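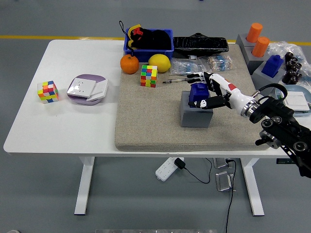

The question from Nabila Bennani was how to sort a shared bench so that small parts stop going missing, and whether the mat should cover the whole table. My vote is to leave it as it is, on the right half only. The bare white surface on the left is better for anything with a hard edge that has to lie flat, and the wall switch panels can stay there on the lavender plate. A plate has a rim, so screws stay with the panel they belong to. The second tray, the light blue one, does the same job on the other side. I would not stack panels more than 2 high on either.

The small striped components, resistors or similar, are the weak point. They are still in clear packets lying beneath the long black bag or case, and a clear packet on a speckled beige mat is easy to overlook. Move them to a lidded box with a label on the short side. The Grikska boxes in the store room will do. The blue bin should then be kept for fabric and cord and nothing else.

Fruit and puzzle cubes: no objection to either on the bench, but the orange and the lemon should go back to the kitchen at the end of the day. Citrus juice marks some foams. I have not tested it on ours.

On the mat itself, Benjelloun sell the replacement by length. The piece we need is 700 by 500 mm if we only want to renew the working area. Order code 173 in the September list. Somer stock something similar but it is thinner and curls at the corners after washing.

> On the shared bench, Nabila Bennani wrote:
>
> Two things before I put the order in to Wanimeo.
>
> First, the tray question. Do we want one large tray for all the switch panels or several small ones? I lean towards one large one, as the small ones get carried off to other rooms.
>
> Second, the mat. Should I ask for enough to cover the full table this time? It would look tidier and we would not have the step in height in the middle.

Against one large tray: it takes up the flat space we are trying to keep clear. If the small ones wander, write the bench name underneath in marker.

The step in height is a fair point. A strip of tape along the mat's left edge would stop things catching on it. I can do that before the order arrives.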